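The **Vestergaard 283** is a middleweight touring motorcycle built by the Danish firm Vestergaard. It replaced the smaller 181 and kept that model's steel frame, but had a new parallel-twin engine and a five-speed gearbox.

## Development

Work on the 283 was led by Elínborg Kárason, who had joined the company from the moped maker Sudis. The first prototype overheated in slow traffic, and the radiator was moved forward before production started in January. Early bikes used Waltinis carburetors – later ones had fuel injection.

## Design

The engine makes 29 horsepower. Top speed with the standard gearing is 69 mph, low for the class, and reviewers often said so. The seat is wide and flat, and the fuel tank is held by two bolts. Hard side cases were sold by Dredance as a dealer option. Cloth liners for the cases could be bought separately and washed by hand.

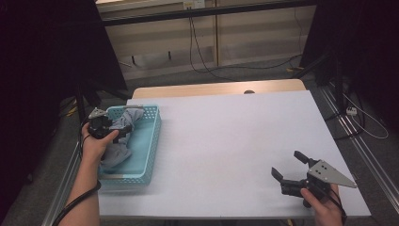

## Variants

- **283 T** – standard touring model
- **283 S** – shorter seat, no windshield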